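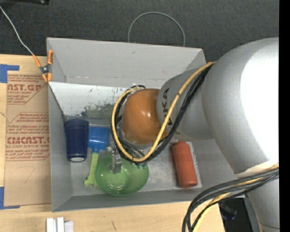
After the first hour your hands just know how much to push, and then you look up and realise the arm has been learning from every one of those pushes, according to one of the operators at the Starncombe workshop, who has been guiding robots through household jobs since February.

News > Technology > Starncombe

The workshop, run by local automation firm Keswood, has now recorded 3,000 of these guided runs, and it marked the number on 01/03/2024 by opening its doors to anyone in town who wanted to see how it's done. Plenty did, and the queue for a turn at the controls went down the stairs and out past the bike racks.

The project is called Kisance. The idea behind it is wonderfully simple to watch and a good deal harder to do well. A person sits at a small desk beside the robot, takes hold of a hand controller and moves it the way they would move their own hand. The big arm follows. Reach forward and it reaches forward, squeeze the trigger and the gripper closes. Everything the arm does along the way is saved, along with the camera views, and that recording becomes one lesson. Give the software enough lessons and it starts having a go by itself.

The objects are the sort you'd find at the bottom of a toy box or the back of a kitchen cupboard. A green bowl, a dark blue cup, a reddish-orange bottle and a chunky toy-like tool with a blue head and a lime-green handle were all in the grey bin with the KUKA arm's metal gripper pointing down over the bowl. Lifting a bowl sounds like nothing at all until you try it through a machine this size! The rim is thin, the sides slope away, and if you come in at a poor angle the whole thing skates off across the metal floor of the bin.

Visitors found that out quickly. Most people's first try ended with the bowl shoved into a corner, and there was a big cheer each time somebody got one up and over the wall. Children were noticeably quicker than their parents. They didn't stop to think about which way the wrist should turn, they just turned it.

Keswood's operators say the fumbles are worth keeping too. A run where the gripper slips, backs off and tries again from the other side can teach the arm how to recover, and that's a skill the early lessons left out completely. Those first recordings were all very tidy, and the arm trained on them was lovely to watch right up to the moment something moved a little. Then it would close its gripper on thin air and carry the thin air carefully to the drop-off spot. Since the messier runs were added it has been much better at noticing a miss and going back.

There are two ways to teach at Starncombe. Remote control is the usual one, and it suits jobs where the person needs to keep clear of the arm. For slower work there's a smaller arm in the next room that can be guided by hand. You hold it just above the gripper and walk it through the job, and the joints go soft and let you lead. Several people said they liked this one best, because you can feel the weight of the thing and it's a bit like teaching someone to dance. The catch is that your own arms end up in the camera view, so those recordings need more sorting afterwards.

Operators work in pairs and swap often, as it's tiring on the shoulders. One drives, the other resets the objects and writes a short note on each run. A good session gets through a surprising number of attempts, and on the best day so far the team logged 426 of them, a mix of picking up, tipping out and moving things from one side of the bin to the other.

Part of the software comes from Ionescu, a small company that builds the link between the hand controller and the arm. Its latest version cuts the delay between the two, and the operators noticed the change straight away. With the old one you had to move, wait and move again. Now it feels close to having a very long, very strong arm of your own.

The next batch of lessons will bring in softer things such as cloths and sponges, which don't hold their shape and won't be grabbed the same way twice. Keswood is also after new people to drive. No experience with robots is needed, and training takes 7 days. The workshop is especially keen to hear from left-handers, as nearly all the runs so far were made by right-handed people and the team would like to see what a different style adds.

Another open day is planned once the cloth lessons are under way. Bookings for the hand-guided arm will be taken at the workshop's front desk.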